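Utano Packing Bench Data

Handling recordings from the packing bench at Briem, made with hand-held grippers. Maintained by the Grindix automation group. Card updated Thu 29 October.

What is in it

192 recordings by 12 packers. Items are mostly small retail goods, including 50 g tubes of hand cream held upright between two rubber-padded fingers. Some setups have a second gripper. 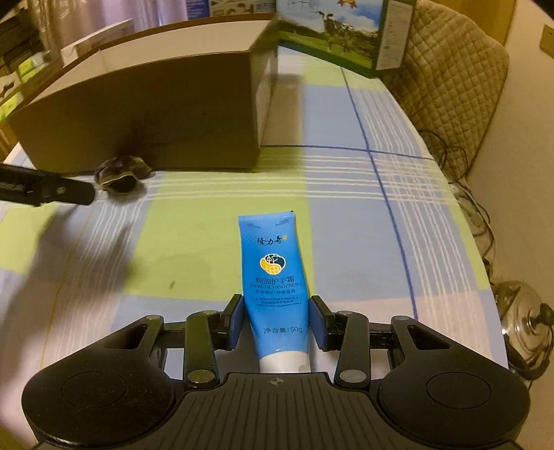

What changes for packers

Recording counts as paid shift time, up to 3 hours a week. From January, single-tube orders go to the automatic cell. Packers keep mixed orders and returns, and two per shift will be trained to clear stops.

Known gaps

Glass jars are missing. Left-handed packers are underrepresented. Do not use the recordings to rate individual speed.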